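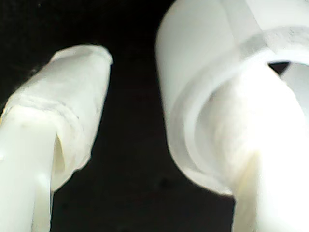
검은 바탕의 흰 감싸개. 겹친 자리에 턱이 있고 그 아래는 벌어져 있음.

목요일, 밤

감는 일로 하루를 다 썼다. 아침에 비가 그쳤고 작업방 습도는 어제보다 내려갔다. 창을 열지 않고 Geseo 제습기만 돌렸다. 이 방은 북쪽 벽이 늘 문제라서 벽 쪽 선반에 테이프를 두면 가장자리부터 풀이 밀려 나온다. 여름 내내 두었던 롤은 옆면이 끈적해서 먼지가 테처럼 붙어 있었다. 바깥쪽을 한 바퀴 벗겨 내니 안쪽은 쓸 만했다. 벗긴 부분은 버리지 않고 상자 봉하는 데 썼다.

오전에는 선반 봉을 다시 감았다. Nyberg 선반의 가로봉은 표면이 매끈해서 옷걸이가 한쪽으로 몰린다. 봄에 면테이프를 감아 두었는데 가운데가 닳고 끝이 들떴다. 들뜬 원인은 감는 방향이었다. 옷걸이를 빼는 손이 늘 오른쪽에서 왼쪽으로 움직이는데 겹침의 턱이 오른쪽을 보고 있었다. 손이 지나갈 때마다 턱을 조금씩 들어 올린 셈이다. 이번에는 반대쪽 끝에서 시작했다. 자전거 손잡이를 감을 때는 당연하게 따지면서 봉에는 왜 안 따졌는지 모르겠다.

순서는 적어 둔다. 봄에 한 것을 기억으로 다시 하려니 중간에 몇 번 멈췄다.

헌 테이프를 벗긴다. 드라이어로 데우면 풀이 테이프 쪽에 붙어 나온다. 너무 데우면 풀이 봉에 남는다. 남은 풀은 식용유를 묻힌 천으로 문지르고, 중성세제로 기름을 지우고, 마지막에 알코올로 닦는다. 알코올을 먼저 쓰면 풀이 얇게 퍼지기만 한다. 완전히 마른 다음 첫 바퀴는 비스듬하지 않게, 봉과 직각으로 감는다. 그 위로 각도를 주고 폭의 절반씩 겹쳐 나간다. 이러면 어디를 잘라도 두 겹이 된다. 끝은 당기지 않고 눕힌다. 당긴 채로 끝을 붙이면 며칠 안에 줄어들면서 풀린다.

끝 6cm는 장력 없이 눌러만 두었다. 지난번에는 여기를 아꼈다.

둥근 끝을 덮는 것이 아직 서툴다. 봉의 끝은 평면이 아니고 살짝 볼록해서 테이프를 위로 접으면 주름이 한쪽에 모인다. 가위집을 넣어 꽃잎처럼 접으면 깔끔한데 가위집 사이로 바닥이 드러난다. 가위집 없이 접으면 덮이기는 하지만 끝이 뭉툭해지고 두께가 고르지 않다. 봉 끝은 브래킷에 들어가니 두께가 늘면 곤란하다. 결국 브래킷 쪽은 감지 않고 바로 앞에서 멈췄다. 반대쪽은 자유단이라 접어 덮었다. 눌러 보면 조금 납작하다. 기능에는 관계없다.

점심은 어제 끓인 국에 밥. 먹고 나서 Anthorpe 창고에 보낼 짐을 꺼냈다. 9월 안에 방을 비워 책상을 옮길 계획이라 당장 안 쓰는 것은 창고로 간다. 스탠드 기둥, 독서대, 커튼봉, 접이식 건조대 다리. 모두 길고 둥글고 희다. 흰 도장은 부딪히면 회색 줄이 남고, 그 줄은 지우개로 반쯤만 지워진다. 그래서 포장보다 감싸기에 가깝게 했다.

재료는 얇은 종이와 부직포, 면테이프를 비교했다. 종이는 구김이 잡히는 만큼 공기층이 생겨 가볍게 부딪히는 것에는 충분하다. 다만 기둥을 세워 두면 흘러내린다. 부직포는 잘 붙어 있는데 자른 면이 보풀처럼 일어난다. 일어난 자리는 다음 겹 밑으로 들어가게 감으면 그만이지만 마지막 겹의 자른 면은 숨길 데가 없다. 면테이프만으로 감으면 가장 단단하고, 벗길 때 가장 고생한다. 도장면에 풀을 직접 대는 것도 내키지 않는다. 종이를 한 번 두르고 그 위를 부직포로 감고 테이프는 위아래만 묶는 것으로 정했다.

문제는 아래쪽이었다. 위를 조이고 내려오면서 감으면 힘이 점점 빠져 아래 가장자리가 나팔처럼 벌어진다. 손으로 쥐면 붙고 놓으면 다시 벌어진다. 기둥이 아래로 갈수록 가늘어지는 물건은 더 심하다. 원통이라고 생각하고 감았는데 원뿔이었던 것이다. 아래에서 시작해 위로 올라가니 나아졌다. 굵은 쪽에서 끝나면 마지막 겹에 저절로 장력이 남는다. 스탠드 기둥은 이미 위에서부터 감아 놓은 뒤라 전부 풀고 다시 했다. 커튼봉은 굵기가 일정해서 어느 쪽이든 같았다.

세로로 틈이 벌어지는 것도 따로 적는다. 종이를 봉 둘레에 딱 맞게 자르면 맞닿는 선이 세로로 남고, 운반 중에 그 선이 열린다. 둘레보다 넉넉하게 잘라 겹치게 하고, 부직포의 나선이 그 선을 가로지르게 해야 한다. 책에 커버를 씌울 때와 같은 이야기다. 종이를 아끼려고 딱 맞게 자른 것은 전부 다시 잘랐으니 아낀 것이 없다.

오후에 Tunura 테이프가 떨어졌다. 걸어서 사러 갔다. 같은 폭이 없어 한 단계 좁은 것으로 샀다. 폭이 좁으면 감는 각도가 눕지 않아 곡면에는 오히려 맞고, 긴 봉에는 손이 더 간다. 새 롤은 풀 냄새가 강했다. 영수증은 서랍 앞칸에 넣었다.

돌아와서 건조대 다리를 했다. 다리 끝의 플라스틱 캡은 빼지 않았다. 빼면 쉽게 감기지만 한 번 뺀 캡은 헐거워진다. 캡 위로 부직포를 넘겨 접고 고무줄로 눌렀다. 고무줄은 오래 두면 삭아서 들러붙으니 임시다. 면 끈이 생기면 바꾼다. 관절 부분은 감지 않고 접은 수건을 끼웠다.

작업 시간은 합쳐서 세 시간으로 잡았는데 넘겼다. 풀고 다시 감은 것이 원인이다. 손가락 끝이 말라서 테이프 끝을 못 찾는 것도 은근히 시간을 먹는다. 롤 끝을 접어 두는 습관을 들일 것. 매번 다짐하고 매번 잊는다.

저녁에 책상 위를 치웠다. 자투리 부직포는 길이가 손바닥보다 긴 것만 남겼다. 짧은 것은 붓 닦는 통에 넣었다. 가윗날에 풀이 묻어 있어 기름으로 닦고 날을 벌린 채 두었다. 검은 작업 매트에 흰 보풀이 잔뜩 붙어서 테이프를 손에 뒤집어 감고 두드렸다. 흰 것을 다룰 때 검은 매트는 윤곽이 잘 보여 좋고 치울 때는 나쁘다. 밝은 전등을 바로 비추면 둥근 면이 하얗게 날아가서 겹침선이 안 보인다. 스탠드를 옆으로 돌려 낮은 각도로 비추니 턱마다 그림자가 생겨 들뜬 곳을 찾기 쉬웠다. 앞으로 검사는 이 조명으로 한다.

자기 전에 선반 봉을 다시 만져 보았다. 오른쪽에서 왼쪽으로 손을 밀었을 때 걸리는 데가 없다. 왼쪽에서 오른쪽으로 밀면 겹침마다 약하게 걸린다. 예상대로다. 옷걸이는 내일 건다. 풀이 자리 잡을 때까지 하룻밤은 비워 둔다.

남은 일: 면 끈, 독서대 모서리, 창고에 보낼 상자 이름표. 제습기 물통 비우기.

물통은 지금 비웠다.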